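Promudcombe drinks shelf: stocking and layout gallery

Gallery notes by Siv Öberg. Updated May.

Our canned drinks shelf at Promudcombe was laid out again this spring, following complaints that the old arrangement was hard to read and awkward to refill. These notes record the layout now in use and the reasoning behind the measurements. They are meant for whoever is stocking next, and for the Hirose site, which has asked for the same arrangement.

The old layout was a single long row on the floor of the cupboard. Cans were put in wherever there was room, with new stock at the front. The result was predictable: the cans at the back stayed at the back. When Sayaka Hirano cleared the cupboard she found cans two years past their date behind a row delivered the week before. The row also gave no indication of what was running low, as a gap in one drink was filled by whichever other drink came to hand.

The current layout is a block, arranged in columns that run from front to back. Each column holds one kind of drink and nothing else. A person facing the shelf reads the choice from left to right and the remaining stock from front to back. When a column is short it stays short until the correct drink is available. It is not made up with something else.

Cans stand upright at all times. Laying them on their sides was tried at Hirose and gave up after a few days; the cans rolled whenever the door was shut, and the printing could not be read without turning each one. Upright cans are slower to load but need no side rail.

Spacing between columns is close. Tsutomu Nomura first proposed a finger's width between neighbours, which is comfortable for lifting but lets the block drift out of square as cans are taken. With the cans packed together the block holds its shape and a missing can is plain to see. To remove one, grip it near the top and lift straight up. Dragging it forward tends to bring the next column with it.

Stock is rotated from the rear. New cans go in at the back and older ones are moved forward - this means emptying the column first, checking the dates on the base, and rebuilding it in order. For a column of ordinary length the job takes a minute or so. Syahrul Ong checks the dates again at month end.

The shelf is raised clear of the surface beneath it. Spills can then be wiped without unloading, and the lids sit nearer to hand height. Any new shelf should be tested with a full load before use. The Starnetden shelf had been rated on paper only and bowed visibly at 16 cans, so it was fitted with a second support. Wipe the shelf with a damp cloth and dry it before the cans go back, as moisture under the base leaves rings on bare wood.

Colour order is a matter of preference, but it should be kept once chosen. We place the darkest lids on the left. Tomoyo Yoshida keeps a paper plan of the order inside the cupboard door, and changes to it go through her.
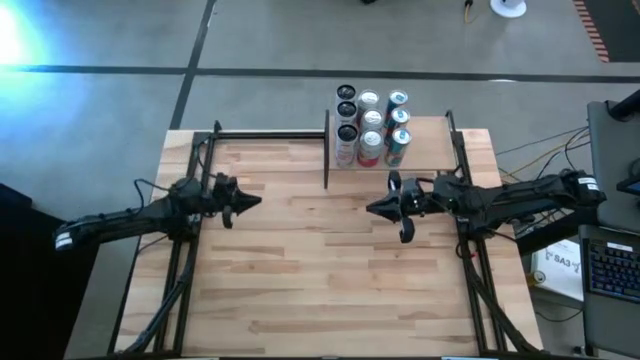 Nine cans on the raised wooden shelf, three by three. Black tops in the left column, silver lids in the middle and right columns. The red band near the base is clearest on the front can of the middle column.

Points for anyone copying the layout:

Set the front row first and check that it is straight. The rows behind will follow it.

Turn the printing to the front on the first row only. Turning every can adds time and makes no difference to picking.

Keep reserve stock elsewhere, in its outer packaging. Hamia supplies ours and the cartons are marked with the delivery month. Do not stack a second layer on the shelf.

Report dented cans to Syahrul and leave the space open until a replacement is issued.

The Hirose measurements will be added to this page when the shelf there has been fitted.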